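Getting a sourdough rye to stop collapsing

For most of January I had the same fault in every loaf: a flat top, a dense band about a finger thick along the bottom, and a gap between crumb and crust. The recipe came from Hanne Tuominen, who bakes it weekly without trouble. I assumed my starter was weak and spent two weeks feeding it more often. The starter doubled faster. The loaves came out the same.

So I started changing one variable at a time and writing it down, as I should have done from the first loaf.

Flour was first. Hanne uses a coarse whole rye and I had been buying a finer one. Finer rye has more damaged starch, takes up water sooner, and gives the enzymes more to work on. Switching to coarse made the dough stiffer at the same hydration but did not fix the band.

Proofing was second. My kitchen is warmer than hers, and I had been copying her times. Rye gives few signs of being ready. There is no useful poke test; you watch the surface for small pinholes and bake when the first ones open. By her schedule my dough was covered in them before it reached the oven. Cutting the final proof to 70 minutes removed the gap under the crust completely and raised the top a little.
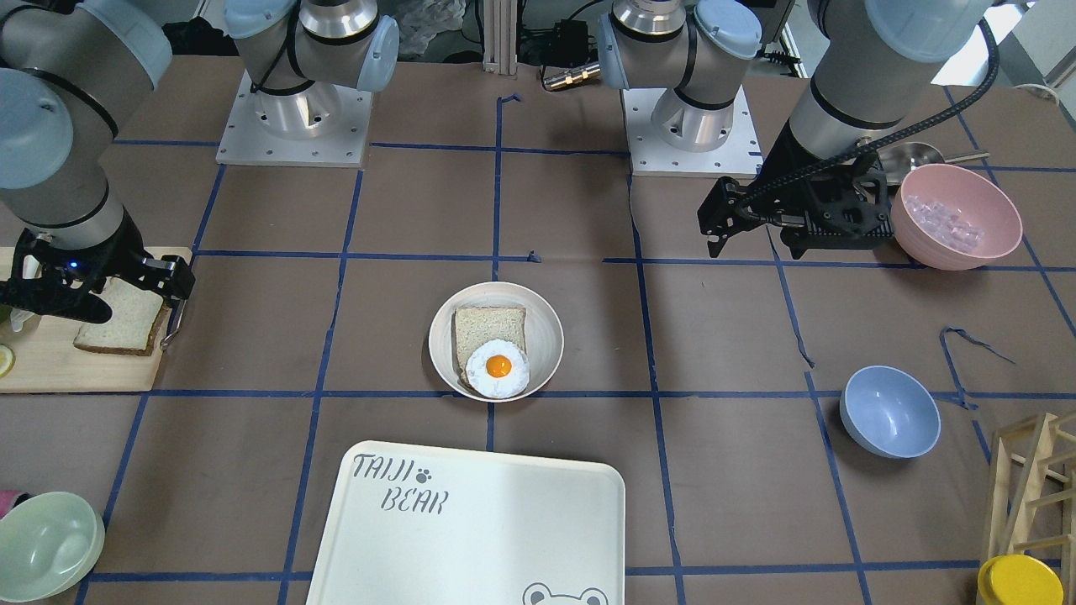
White bread on the cutting board, with a bit of lemon.

Baking temperature was third, and this was the one that mattered. I had trusted the oven dial. A probe in the middle of the loaf read well below what it should have when I took it out, and the crust was already dark. The oven runs hot at the top and cool at the bottom, which matches the dense band. I moved the rack down one position, preheated a steel for longer, and dropped the dial setting after the first quarter of the bake.

Total time in the oven is now 51 minutes for a small tin. Jouko Kuusisto thinks that is too long and bakes his at a higher setting throughout. His oven has a fan and mine does not, so I don't think the numbers can be compared.
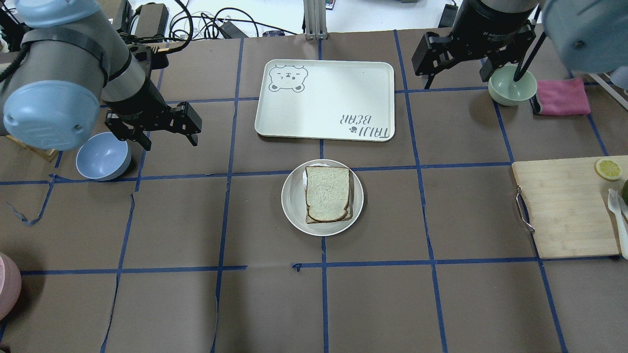 Pale blue bowl, and the tray with the bear.

Some notes that did not fit elsewhere:

Salt at 2 percent of flour weight. I tried less and the dough proofed too fast to control.

Wet hands for shaping, no extra flour. Dry flour on the surface left a gray seam in the slice.

Do not cut it the same day. The crumb is gummy until it has rested overnight — I cut one early to check, and the knife came out coated even though the probe reading had been fine.

Still open: whether scalding part of the flour is worth the trouble. Annelore Janssen sent me her proportions and I will try them with the coarse rye next.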